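Home / Products / Room Work / Voltum Room Rehearsal

Voltum Room Rehearsal
Simulation and job planning for arm-assisted room clearing
From Parkholm

If you run furnished apartments, a guest house, a residence hall or anything else with a lot of bedrooms in it, you already know where the hours go. Fresh sheets take the time they take. The small things are what eat up a morning: the cups on the dresser, the ones on the windowsill, the odds and ends a guest set down on the first night and never picked up again. Room Rehearsal is our planning software for teams who want to hand part of that clearing to a robot arm, and who would like to try the whole business out on a screen before anybody moves a bed to make space for it.

We built the first version alongside the housekeeping crew at Jollstead, who look after 80 furnished apartments and who were kind enough to tell us, at some length and over a great deal of coffee, everything that was wrong with our early ideas. A good deal of what you'll read on this page came out of those conversations, and we're still grateful for them (and for the coffee).

What it does

You start with a room. Pick one from the library, which has 400 room layouts in it at the moment, or build your own from the furniture set. Then you put things where your guests put things, which may mean a mug at the very back corner of a dresser, or a keepsake in the way, or a cushion on the floor. Choose your arm, tell it which items it may handle, and let it rehearse.

Every rehearsal can be played back, slowed down or stopped, and you can change the light in the room as you go. We'd encourage you to play with that last one. Low sun across a pale piece of furniture makes for strong bright patches and deep shadows, and it's well worth knowing how your job plan copes with those before you meet them on a real morning.

When a plan looks good to you, save it as a job card. A job card is one page in plain words, and it says what the arm will pick up, what it will leave alone and when it will stop and wait for a person. Your staff can read it, mark it up and send it back to whoever looks after the plans.

What changes for the people doing the work

We'd like to be straightforward about this part, as it's what most of our visitors really want to talk about once the demonstration is over.

The arm takes on cups, mugs and similar open-topped items standing on furniture. It doesn't make beds, it doesn't clean bathrooms, and it has no opinion on whether a room is ready. Someone on your team still walks in, looks around and decides. At Jollstead the crew kept the same number of people on the rota, and the shift pattern was rewritten so that two of them now spend part of the day on job cards and checks. That's different work from what they were doing before. One of them took to it right away, the other asked to go back to linens after a month, and both of those were treated as perfectly good answers.

Some things do get harder, at least for a while. The first few weeks are slower than doing it all by hand - please plan for that and don't book a full house on top of it. People have to get used to pausing at the door when the arm is running, and they have to agree on what counts as a guest's belonging. You would be surprised how long a group of sensible adults can discuss a paperback book. We suggest having that talk early, with the people who do the rooms in charge of it, and writing the outcome down in the Leave Alone list.

The Leave Alone list

This is the feature our customers mention most. Anything on the list is treated as an obstacle and never as something to pick up. Books, framed things, keepsakes, chargers, medicine and small loose items are on it from the day you install the software, and only a named supervisor can take an entry off. Your team can add to it from a phone or from the desk, and additions count from the next job onward.

The software also keeps a cautious distance around listed items, which you can make wider. Making it wider means the arm will turn down more jobs and leave more cups for a person. Most crews begin with a wide margin and bring it in gradually as they get comfortable, and a few never bring it in at all.

Getting your staff started

Rafsan Roy runs our training days, and he'll come to you. He likes to begin with the people who will be standing in the room with the machine, ahead of their managers, and he leaves plenty of time for questions. A training day covers building a room, writing a job card, reading a playback and stopping the arm. Nobody needs any programming. If you can move furniture around in a home design program, you have most of the skills already.

We also recommend a regular half hour, on a Wednesday or whichever day is quiet, for going through the plans that were turned down or stopped early. Let the housekeepers choose which ones to watch.

In the package

Room Rehearsal software, for up to five desks
Room library and furniture set
Household item set with 1,517 objects, including cups, mugs, books, plaques, cushions and framed pictures
Job card editor, with large-print option
Leave Alone list, shared across desks
Lighting controls for daylight and lamps
One training day at your site
Telephone help on working days

Robot arms, grippers and mounts are not included. If you haven't picked any out yet, call us before you buy, and we'll gladly talk through what your rooms will allow.

Rehearsing a dresser top

Dressers come up in nearly every set of rooms we plan, and they're a good first job for a new team. The mug wanted here is the white one by the rear corner, with a blue cup right next to it and the red eagle panel on the Leave Alone list. With the gripper over the mug and its fingers apart, your planner can stop the playback and check the room on each side before letting it go on. 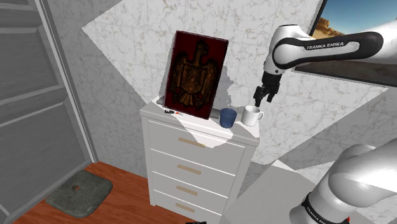

Sunil Begum wrote to us in April that the rehearsals had settled more arguments at work than any meeting, mostly by letting the morning crew show the office which jobs they didn't want the arm to have. The letter went on to ask for a way to leave notes on a playback, so that the late shift could see why a plan had been turned down without having to hunt somebody up. There was also a fair complaint in it about job cards coming out of the printer in gray type.

Playback notes are now part of the package, and the cards print in black.

Works alongside

Howlader Shift Board, for sending job cards out with the day's room list
Parkholm Door Light, which shows outside the room when an arm is running
Most ordinary office printers

What you'll need

A desktop computer with a separate graphics card, a second screen if you can spare one, and somebody willing to measure your furniture. Heights matter most, followed by the depth of the tops. Our measuring sheet prints on two pages and takes about 80 minutes for a typical apartment the first time through, and a good bit less after that.

Ordering and trying it out

Room Rehearsal is sold by the year. We price it by the number of desks, so adding rooms costs you nothing extra. A trial copy comes with a small part of the library and the full Leave Alone list, and whatever you build in the trial carries over if you decide to stay with us. To arrange one, call the Parkholm office any time after 9 in the morning and ask for Room Work. Have your room measurements handy if you've got them, and do call anyway if you haven't.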